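Jisberg: recordings from a two-armed humanoid in a shared workshop

Maintainers: Homa Sadeghi, Iulian Vlad
Hardware and mounts: Shahram Alipour
Status: second release, May

Summary

Jisberg is a set of 206 recordings made with one two-armed humanoid at the Lokatcombe shared workshop. It covers reaching, approach to containers, and rest poses near work surfaces. It was collected to test hand-eye calibration on a robot that members built and maintain themselves. Policy training was not the goal, and the set is too small for it in most cases.

Streams

head: color video, looking down and forward over both arms
wrist: color video, mounted close to the hand
joints: position and effort for both arms, plain CSV
events: operator notes with start and stop marks

Video and joint logs share one clock. Nazanin Safavi wrote the sync tool (sync_check.py). Run it before using any recording numbered below 57 – those were logged with the old clock driver and need an offset, which the tool prints.

Sample stills, one per file, in the order head, wrist, head:

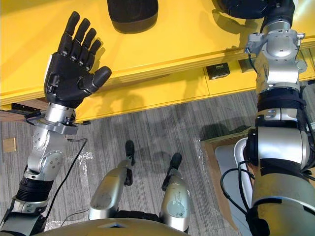
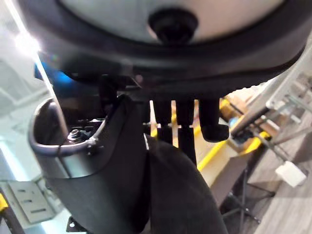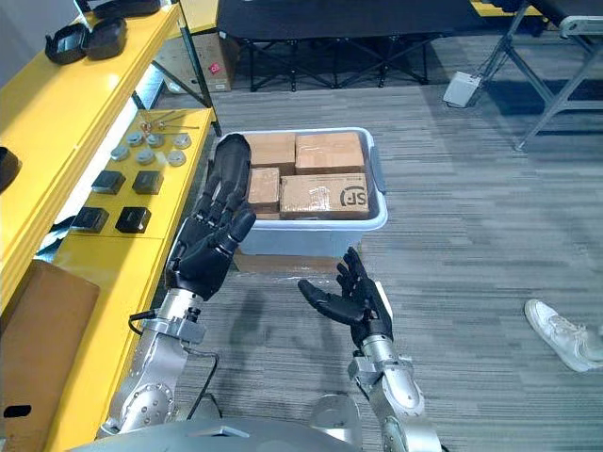
Known issues

1. Self-occlusion. The arms and hands cover a large part of the head view. In the wrist view the housing fills the top of the picture and the fingers take up much of the lower half. Masks are in masks/wrist and masks/head. The wrist mask is static and slightly too generous along the lower edge.

2. Glare. Overhead lights wash out pale surfaces in the wrist stream. Exposure was locked from recording 57 onward, but the bright spots remain.

3. Cables. External cable loops are not modeled in the URDF. Collision checks will report more clearance at the wrists and elbows than the arms have in practice.

4. Bystanders. The workshop stays open during sessions. Legs and feet may enter the head view. Faces were removed by dropping the recording, not by blurring.

5. Clutter. Furniture and boxes were moved between sessions. Do not treat the background as fixed.

Splits

The train and test lists are in splits/. Test recordings come from separate sessions. Golshifteh Shahbazi checked the lists for overlap by hand.

Setup

Unpack into data/ and run sync_check.py --all. Paths are relative. The loader expects 2000 rows per joint file chunk; change CHUNK in config.py if you re-export.

Open items

Effort values on the left wrist drift after long sessions (issue 241). The Rendska loader does not read the events stream yet. Patches for either are welcome.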